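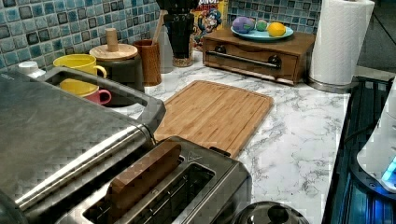 Toaster, cutting board, blue tile.

THE CLURMONT ITEM

1. Morning

The tip came in at 9. Manee Tanasarn, back with her ex-husband, seen checking in at the Clurmont. Two rooms or one – tipster didn't know. Tipster wanted 119 dollars for it. Weird number. I said fine.

I write for Coris. Mostly reunions, breakups, who wore what to whose birthday. 15 items a day if you want to keep your desk. I had four.

Called the Clurmont. Asked for Ms. Tanasarn. A pause, then the voice that means yes.

"We have no guest by that name."

Typed it up. "Back On? Manee and Her Ex Get Cozy in the Mountains." Cozy was mine. So was the question mark, for the lawyers. Photo from the Covura premiere, the one where he's holding her coat and looking at her like she just said something good. They were married then. I cropped out the date.

Up by ten. By lunch it had 1,000 comments. Half of them crying happy tears, the other half calling him names I had to look up.

Then my phone. Number I didn't know.

"Is this the person who wrote cozy?"

I knew that voice. Everybody knew that voice – she did three seasons as the judge with the bad knee. I stood up, no idea why. Knocked my coffee over. Let it run.

"It's my mother," she said. "She's in the other room. She's eighty-one and she wanted to see snow and she likes him better than she likes me. So he came. That's your story."

"Can I use that?"

"No."

I could hear a TV. An old woman laughing at it, then a man, a beat behind her.

"She reads you, you know," Manee said. "Every morning, on the tablet. She read it out loud at the table. She thinks we're getting back togther. She's so happy I could throw up."

"I can take it down."

Nothing for a while. I thought she'd hung up. Somebody on her end asked who wanted soup.

"How long does it stay up if you don't?"

"It drops off the front page tomorrow. After that you'd have to go looking."

"We leave tomorrow," she said.

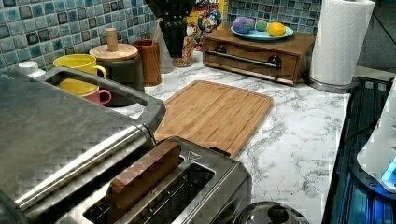 2. Night

My editor wanted a follow-up. Ring? No ring? Could I get somebody at the hotel, a maid, a ski guy, anybody.

I said the source went quiet. I said it twice, he was eating.

Wrote up a haircut instead. Wrote up a dog. Around eleven I opened the Clurmont item and read down through the comments, all the way, to one with no picture next to the name. Just Mrs. Tanasarn.

"He carried my bag," it said. "Very nice boy. It is snowing."

I gave it a heart and shut the laptop and went to find my other shoe.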